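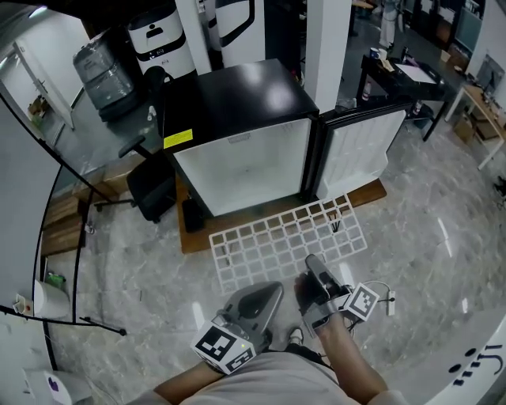
Zidside building list
Subject: Re: the mini fridges downstairs
Date: 9/21/22

Replying to the whole list because I got the same questions off-list from several people. I've answered in between.

> I was at Rustholm in July when the old kitchen fridge went, and I thought
> the plan was one bigger replacement. Now there are two mini fridges on the
> ground floor. Is that permanent, or are we still getting a full-size one?

Permanent as far as I know. The full-size one we wanted from Gemimton would have needed the kitchen counter cut back, and the quote for that came to more than the fridge. Two small ones cost less and can be moved by two people. If it turns out to be too little space by next summer we can look at it again.

> Also, are they going to stay on that board? It looks temporary. I would
> have thought they could stand right on the floor.

Please leave them on the board. The floor gets mopped with a lot of water and I don't want it running under the doors or sitting around the feet. The wood is plain and it will mark if something spills, so wipe it when you see it. I would like to get something on it before winter, oil or a floor varnish, whatever we have left over. Before anyone puts a coat on it the fridges have to come off for a day, so I'll post ahead of time and ask people to take their food home.

They also should not be pushed hard together or up against anything. The sides of a small fridge get warm when it runs, and the one with the black top was running all the time for the first week until I moved it over. Leave a gap you can get your hand into. The same goes for the black office chair, which keeps ending up beside them. It's fine there as long as it isn't blocking a door.

> Which one is for what? I put my lunch in the one on the left and somebody
> moved it to the other one.

Here is what was agreed at the last building meeting, and I should have sent it out then:

Left one, with the black top: drinks and milk. Shared milk gets a date written on it when it is opened and goes out after 7 days.

Right one, with the black frame: lunches and anything with a name on it. Things without a name go out on cleaning day.

The bread and pastries we get from Solís don't go in either of them. They go stale faster in the cold.

There is no rule about the tops. I'd ask that you keep the yellow sticker on the left one where it is until the warranty card has been sent in.
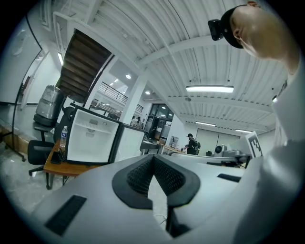 Now the cleaning, which was the other half of the question.

> And is there a rota? The kitchen one never got cleaned properly and I don't
> want to be the only one doing it again.

There will be one. I have 8 people signed up and that gives each person a turn every couple of months, which seems fair. The job takes 15 minutes per fridge if it has been kept up. Switch it off at the plug, take everything out, pull whatever comes out and wash it with dish soap in lukewarm water. Don't take anything plastic straight from the cold to a hot tap, it can crack. Dry it before it goes back. Baking soda in water is good for the inside walls and for the door seal, and an old toothbrush gets into the folds of the seal. Leave the door open while you wash the parts.

The white plastic grid rack is a separate matter. I don't know which of our things it came with — I've asked and had two different answers. Until that is cleared up please don't throw it away. It catches every hair and crumb in those small squares and the only thing I've found that cleans it is a stiff brush, working from the back. Don't use the metal scourer on it.

Power: keep the strip dry and don't leave it on the floor right next to the wash bucket. I would rather have a fridge off for half an hour than a wet strip. Don't run the kettle from the same strip as a fridge either.

> Last thing, the light. By evening I can't see what is at the back.

I would take a flashlight for now. Most of the light on that floor comes from the long tubes overhead, and they don't reach into a low fridge with someone bending in front of it. I've asked about a stick-on lamp for each one. They cost 17 dollars for the pair, and unless I hear objections I'll order them with the next lot of paper towels.

If you want to be on the rota and haven't signed up, reply to me directly and tell me which week doesn't work for you. I'll send the list out when it's filled in.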